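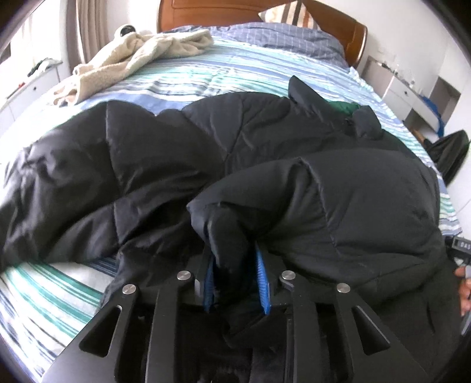 Figure 6. A padded jacket on a bed, with a fold of the fabric held between the finger pads of the hand-held gripper.

4.2 Garment handling and the work of the room staff

Handling of soft goods was the part of the job that staff at the Carnstead residence expected to change least. Carnstead is a serviced residence for long-stay guests, and its room staff tidy bedrooms, put away clothing and make beds. Before the Vukden system was brought in, this work was done entirely by hand and was not logged. From July on, part of each shift was given over to recording garment tasks with hand-held grippers, and a mobile unit trained on those recordings took over some of the folding in the linen room.

Padded outerwear was the hardest class in our set. A quilted jacket has no single flat layer to take hold of, and its seams divide it into sections that bulge and fold over one another. In Figure 6 the pads have closed on a vertical fold near the middle of the jacket, with thick padding on either side. Black fabric adds a second difficulty, as the deeper folds are very dark and give the vision model little to work with. The striped cover under the jacket gives a much clearer edge.

Of the 2,315 garment episodes kept after review, 286 involved padded outerwear. Staff told us these took more out of them than shirts or towels. Several said they had to slow down and decide where to pinch, something they had never had to think about with their own hands. One attendant with 18 years in the job described it as "learning to pick up a coat again."

Three changes in the work came up repeatedly in the interviews. The first was pace. Staff on recording duty finished fewer rooms per shift, and the room quota was not adjusted until the supervisor, Lukian Zhuravel, raised it with management. Until then the missing rooms were passed to colleagues, which caused some bad feeling.

The second was who does the sorting. The mobile unit folds flat items well enough, but jackets, fleece and anything with a hood are set aside for a person. Attendants in the linen room now spend more of their time on the awkward items and less on towels. Some liked the variety. Others said towels had been the restful part of the day - a chance to talk while working - and they missed it.

The third was pay. Recording was treated as normal duty during the first six weeks. A small hourly supplement was agreed on 9/18/20 and was not backdated. Two attendants left the recording group before that date and gave this as their reason.

We found no reduction in headcount over the study period, although one vacant linen room post was left unfilled. Management described this as a pause. Staff mostly did not, and the question was still open when our interviews ended. Section 4.3 turns to bed making, where the same attendants worked in pairs.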